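Dunthorpe wants 421 dollars a month for a robot that has never touched a table

July 2019

Dunthorpe, a small software firm that until last year sold scheduling tools to cleaning companies, has opened sign-ups for a service it calls Zullolano. For 421 dollars a month, customers get practice rooms built entirely in software, a two-armed robot to put in them, and a log of what the robot's hands did. No hardware is included. If you own a real robot, you can load the results onto it. If you don't, you can watch.

The firm's pitch is that a robot trained in a made-up living room will know its way around yours. That is a big promise, and the launch material leans on it hard.
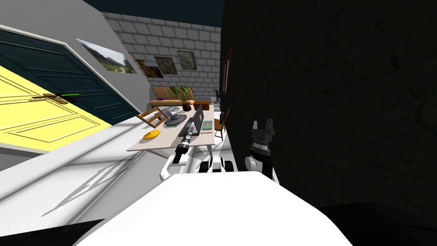
Kamlesh Sisodia, who runs the product side at Dunthorpe, says the rooms were made to be "as annoying as a real home." Customers can choose from 16 of them, and he says more will be added in September. The one used most in the launch material is a living room with a brick wall, a tan-orange sofa and a table with an open laptop on it, and the robot has one gripper out over the near edge of the table. It looks lived in, up to a point. My own table has crumbs, a charger cord and last week's mail, and I would like to see the gripper deal with those.

Dunthorpe says a customer can run the same table job all night and wake up to a full record of it. What the record is worth is another matter. The firm scores a run by whether the object ended up where it was meant to go, and a plate dragged across the tabletop gets the same mark as a plate picked up. Sisodia said a finer score is "on the list." He would not say where on the list. 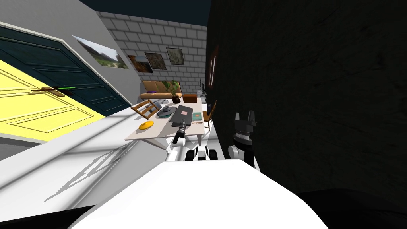

The Zullolano living room, with one arm out over the table and the other near the dark wall.

Emese Veres has heard this kind of thing before. She buys equipment for Bendudance, a chain of short-stay apartments, and had a trial account for two months. "The rooms are nice," she said. "My cleaners work in rooms that are not nice. I asked for a wet bath mat and they sent me a brochure."

She did not renew. Dunthorpe says soft and wet items are being worked on and gave no date.

There is also the question of what the robot gets to see. Zullolano sells close views from the gripper as an extra, and without them a customer has only the wider view of the room. Csaba Rácz, a freelance robot programmer who tested both, said the close view was the only part he would pay for again – and the part he trusted least, as it takes in so little of the job at one time.
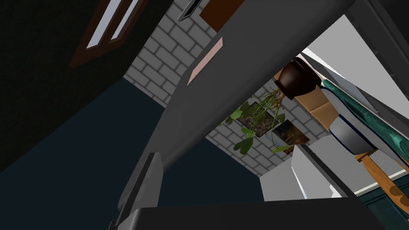
Close view past the gripper fingers, with a trailing plant and a cardboard box behind.

Rácz moved four of his trained tasks onto a real arm in his workshop. Two worked. He puts the other two down to friction, which he says the software treats far too kindly. Dunthorpe has not published any transfer results of its own. Asked for them, Sisodia pointed to a customer survey, which asked people how excited they were.

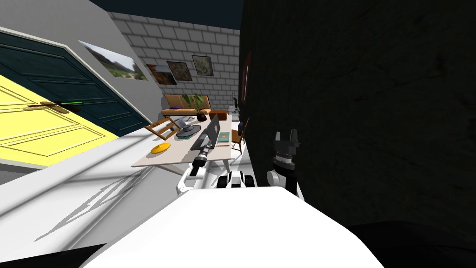
Contracts run for a full year, and there is no refund once a customer has opened a second room. The cancellation page is harder to find than the sign-up page by a good margin. A free version is planned, Sisodia said, but it will come with a single room and no logs, so it won't tell a buyer much.

Veres has gone back to testing equipment in an empty apartment on the third floor.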